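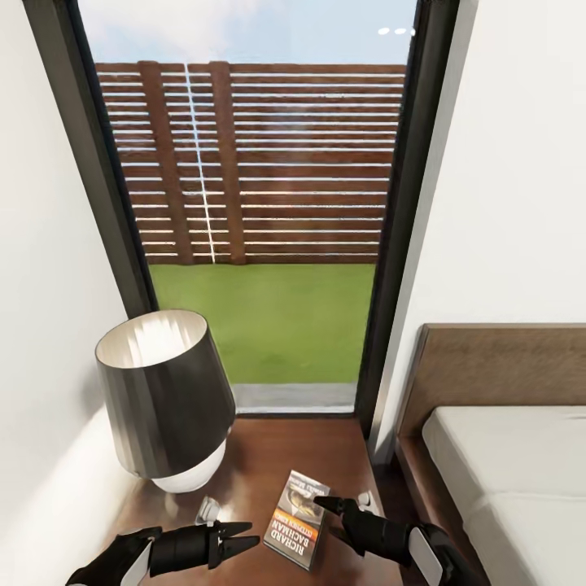 The Ogilvie open day promised 1,000 simulated bedroom tidy-ups without a fault. I stayed for 10 and two went wrong.
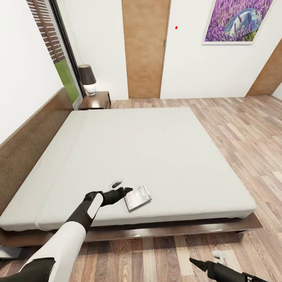
Both times the Fesa software logged the book as moved while it was still on the bed. The guide called it a reporting bug — fine, but the success rate comes from those same reports.

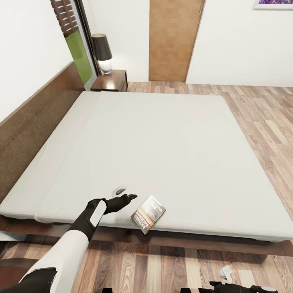
I asked what happens when a real arm trusts that log near a person. No clear reply.
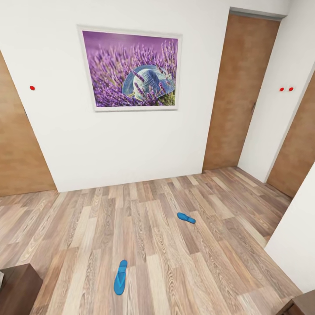
The next demo was at 2, and I skipped it for coffee.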